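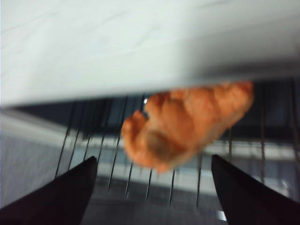

金網ラックからの取り出し課題について、教示データの収集要領を改訂したので、12/12/18付の作業記録としてまとめる。収集はHasosetti計画の第二段階に属し、学習側の取り込みにはこれまでどおりWurudanceの変換スクリプトを使用する。今回の主な検討事項は、手首カメラの画像をどの程度のぶれまで採用するかである。腕の移動中の画像では、たとえばクロワッサンの縁が全体に流れ、生地の細かな肌理は読み取れない。一方、二本の黒い指に対するクロワッサンの傾き、層ごとの丸い膨らみ、背後のラックの線の並びは十分に判別できる。従来の基準ではこの種の画像を鮮鋭度のみで自動的に落としていたが、本日から判定を改め、対象物と両指の位置関係が読み取れるものは残すこととした。

背景を記しておく。現在の登録済みエピソードは3,254件であり、このうち金網ラックを含むものの比率が低い。棚板や平皿からの把持に偏った集合で学習した方策は、ラック課題に移すと接近の最終段階で停滞する傾向を示した。針金の細い線が対象物の背後に連続して現れる画像を十分に見ていないことが一因と考えられるが、これは推測の域を出ない。鮮鋭度による自動除外がラック課題の画像を余分に減らしていた可能性もあり、後者については除外記録を遡って確認する必要がある。

本日の設定
対象物はクロワッサンを主とする。教示は遠隔操作により、操作者が手元の操作器を握って一連の動作を最後まで行う。一エピソードの上限時間は90秒とし、超過したものは途中で打ち切って「時間超過」の札を付ける。打ち切ったエピソードも削除はしない。制御周期、画像の記録周期、指の開度の単位は前回から変更していない。

操作者は2名とし、エピソードごとの交代は行わず、まとまった区間ごとに交代する。細かく交代した前回の収集では、操作者欄の記入漏れが生じ、後日の照合に相当の時間を要した。区間の先頭に操作者の記号を入れ、以降は自動で引き継ぐようLiam Moynihanが記録画面を修正済みである。修正後の画面では、引き継がれた記号が灰色、手入力の記号が黒で表示される。灰色のまま交代した場合は警告が出ないので、交代する側が声に出して確認すること。

指示文は日本語と英語を併記する。日本語は「クロワッサンをラックから取り出す」を基本形とし、言い換えは収集後に別途付与する。収集の場で操作者が自由に文を作ることは避ける。過去の記録には「パンを取る」「焼き物を出す」「上のものをつかむ」等が混在しており、どの動作までを含む指示であるかが文から判断できない例があった。

ぶれの判定基準（改訂）
従来は画像一枚ごとに鮮鋭度を計算し、閾値を下回ったものを除外していた。この方式では、静止に近い接近段階と把持直後の画像が多く残り、移動中の画像が欠けるため、時系列として見ると飛びが生じる。Kudentの学習設定は一定間隔の連続画像を前提としているので、欠落箇所を補間する処理が入り、そこで行動との対応がずれていた。

改訂後は、除外の単位を画像一枚から区間に改める。鮮鋭度が低い画像が連続した場合に限り、その区間を人が見て判定する。判定の際は次の順に確認する。

一、両方の指先が画像内で特定できるか。
二、対象物の輪郭が背景から分離できるか。
三、対象物の長手方向がおおよそ読み取れるか。

すべて満たすものは採用、一を満たさないものは不採用とする。一を満たし二または三を満たさないものは「保留」とし、判定者を替えて再度確認する。なお、対象物が上方の白い面に一部隠れている場合は、見えている部分だけで二と三を判定してよい。隠れた側を推測で補って記入しないこと。

ラックのように細い線が密に並ぶ背景では、自動計算の鮮鋭度が実際の見え方より高く出ることがある。線の方向と移動の方向が揃うと、線だけが鮮明に残り、対象物の縁は流れているという状態が起こる。数値が高いことを理由に目視を省略しないよう、判定画面の数値表示は初期状態で非表示とした。表示が必要な場合は設定から戻せるが、判定を終えてから戻すことが望ましい。

物品の配置と撮像条件

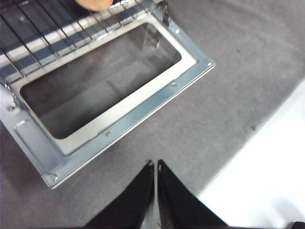
配置の変化は、対象物の位置だけでなく、周辺にある物品の見え方にも及ぶ。従来の場面記述は「机上」「棚」「庫内」の三種しかなく、床面に置いた物品を正しく分類できなかった。今後は支持面と周辺物品を別の欄に分ける。ステンレスの枠が灰色のカーペットに斜めに置かれているような場面では、支持面を「床・カーペット」、周辺物品を「金属枠（開口あり）」「金網ラック」とし、それぞれに画像内での見え方を「全体」または「一部」で付す。上の例ならば、ラックは下側しか写らないので「一部」となる。枠の開口は暗く見えるが、その奥に何があるかは画像から決められないため、開口の中身については記入欄を設けない。

金属面の反射は、本課題で最も扱いに注意を要する。枠の内縁は光を受けるとほぼ白に近くなり、外側のフランジは青みのある鈍い灰色に見える。同じ部材であっても領域抽出では別の物体として分かれやすく、試行した自動抽出でも内縁だけが独立した領域として出力された。抽出結果をそのまま正解として登録せず、枠は一つの領域に統合する。フランジに見える小さなねじ又はリベットは、個別の領域としない。丸い頭の光点が小さな対象物として誤検出される例があったので、確認時に必ず消去する。

白く飛んだ面についても取り決めを設けた。手首カメラの画像には、細部がほとんど残らない白い面が広く入ることがある。露出を下げればこの面の情報は戻るが、ラックの奥や枠の開口がさらに暗く沈む。Arnardóttirの評価用データは後者の条件で撮られており、暗部の線がほとんど失われていた。当方では白い面の情報を捨て、暗部を残す設定を維持する。白い面には「白色面」の札のみを付け、材質や名称は書かない。

露出の自動調整は収集中は固定とする。腕が白い面へ近づくたびに画面全体の明るさが変わり、同一エピソード内で対象物の色が揺れるためである。クロワッサンの橙褐色は灰色の多い場面の中で目立つので、方策が色だけを手掛かりに接近している疑いがある。これを調べるため、色の近い包装材や木片を周辺に置いた対照用エピソードを別枠で集める計画とする。対照用は本体の集合に混ぜず、識別記号の末尾にCを付ける。

把持に関する所見
対象物は層の間に起伏があり、指先の当たる位置によって姿勢が変わりやすい。操作者には、両指の中央に対象物の重心が来るよう接近することを求めてきたが、実際には細い端が一方の指に寄った持ち方になることが多い。この持ち方を失敗として扱うかどうかで意見が分かれた。

協議の結果、搬送の終点まで保持できたものは成功とし、偏りの程度を別の欄に三段階で残すこととした。理想的な把持だけを集めると、方策が少しずれた状態に入ったときの回復動作を学べない。ただし、強く挟んで生地を潰したものは、終点まで運べていても「変形あり」とする。指の開度の記録だけでは潰れを判別しにくく、エピソード終了時に操作者が目視で入力する。入力欄を空のまま次へ進めないよう、必須項目に変更した。

ラックへの接触についても同様に整理した。指先が針金に軽く触れた程度であれば成功の判定に影響しない。ラックが動いた場合は「環境変位あり」とし、次のエピソードの前に元の位置へ戻す。戻す位置は床に貼る目印によるが、目印が手首カメラに写り込むと方策がそれを手掛かりにするおそれがある。目印は作業範囲の外側に貼り、そこから物差しで測ること。

操作者からは、指の間から奥が見えにくい姿勢では把持直前の速度を落とさざるを得ないとの申し出があった。速度の低下自体は問題としない。ただし、停止して迷う時間が長くなると、学習側では「停止」が正しい行動として多く現れる。停止が続いた場合はエピソードの先頭からやり直し、途中を切り取って繋ぐことは行わない。

収集目標と手順の確認
改訂基準による初回の目標は200エピソードとする。件数を急ぐ必要はなく、札の付け方が揃っていることを優先する。開始前には、カメラの固定、指先の汚れ、時刻の同期を順に確認し、確認者の記号を残す。生地の屑が指先に付着すると、次の対象物との接触位置が変わるほか、画像上でも対象物の一部と紛らわしい。拭き取りは区間の切れ目ごとに行う。対象物の交換時期は操作者の判断によるが、交換した時点を必ず記録する。

未了事項
・鮮鋭度で除外した過去の画像について、改訂基準での再判定を行う。まずラックを含むものから着手する。
・変換スクリプトの「支持面」欄への対応。旧三分類から新欄への自動変換は行わず、不明は不明のまま残す。
・白色面の札が領域の面積計算に含まれている不具合の修正（Moynihan担当）。
・保留となった区間を再判定する際、一回目の判定が画面に見えてしまう点の改善。
・対照用エピソードに使う包装材の選定。光沢の強いものは避ける。

再判定の結果により閾値を見直す場合は、数値の変更前後の両方を本記録に追記する。次の大きな改訂は4月の学習設定の更新に合わせる予定であり、それまでの間、札の名称は変更しない。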